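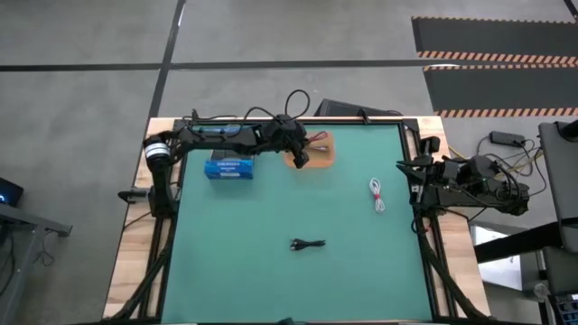

Figure 1. The bench with both arms mounted, tray and cables on the mat.

Two-Arm Cable Sorting Bench
Student project report, Drekholm shared workshop
Wed 29 January

1. Background

The project started in September as a plan to build one arm that could put loose cables away in a bin. After the first month we changed it to two arms. A single arm could pick up a bundle well enough, but it could not reach both sides of the mat without bending into positions where the gripper came down at a bad angle. The second arm was already on the workshop's parts list, so the cost went up less than we feared.

The work was done in the Drekholm workshop, where other groups build at the same time. We had our own table but shared the power, the tools and the floor.

2. Bench and frame

The table top is wood with a teal-green mat over most of it. Black aluminum extrusion runs along the edges and carries the load of the arms. Our first version had the arms bolted straight to the wood, and the bolts worked loose. Moving to extrusion fixed this and also made it possible to slide an arm along the edge and clamp it again.

The mat was chosen for its color. Black and white cables both stand out on it, and so does the red tie we use on some of the bundles. It also keeps light objects from sliding when a finger touches them on the way down. 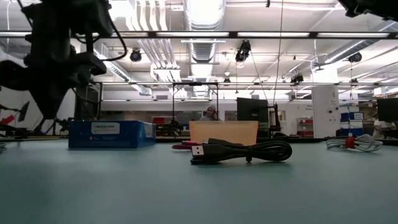

Cables turned out to be harder than boxes. A box has flat sides and stays the same shape. A cable bundle changes every time it is put down, and the connector end is stiff while the loops are soft. We tie each bundle in the middle and aim for the tie. When the gripper closes on a loop, the rest of the bundle hangs down and can catch on the rim of the bin.

3. Control

Both arms run from one script we called Meltport. It sends target positions to each arm and reads back the joint angles. The two arms take turns over the bin, and a simple lock in the script keeps one back until the other has cleared it. We wanted them to move together but did not get that working safely in the time we had.

The joint speed limit is 500 in the units of the motor controller. We tried higher values – the arms were faster but overshot the bin.
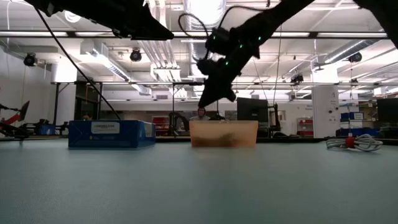

Why not use one large gripper that can take any object?
A wide gripper would hit the side of the bin before it reached the bottom, and it would need a stronger wrist motor than the ones we have.

4. Testing

Each test began with the objects placed by hand and the arms in their rest position. A run counted as good if the bundle ended up fully inside the bin with no part over the rim. The blue box was left on the mat as an obstacle and was not meant to be picked up.

Most failures were of 2 kinds. In the first, the fingers closed next to the tie and came up with nothing. In the second, the bundle was picked up correctly but let go too early. The early release came from a timing error in Meltport and went away after we added a wait of 500 milliseconds before opening the fingers. The missed grasps are less common now but still happen with thin cables.

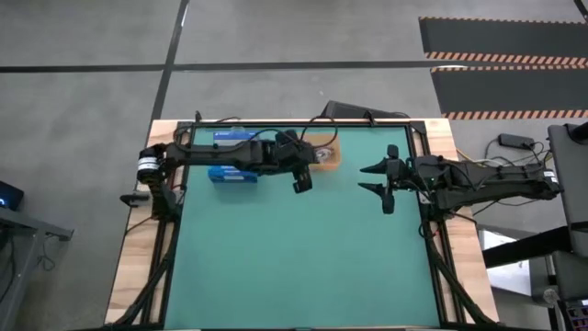

Figure 2. Right gripper open over the mat, left gripper next to the bin.

5. Problems with the build

Cable routing took more time than any other part. The wires to the wrist need enough slack for the joint to turn, and the slack forms a loop that can snag. We left the loop high above the gripper and tied the rest down along the arm. The floor wiring is still untidy and should go into a channel.

The bin moved when it was bumped. We tried double-sided tape, but it left marks on the mat. For now we put it back in place by hand between runs.

6. Next steps

– Hold the bin with a bracket fixed to the rail
– Softer finger pads for thin cables
– Let both arms work at once, with a shared limit on how close they can get
– Move the settings in Meltport to a separate file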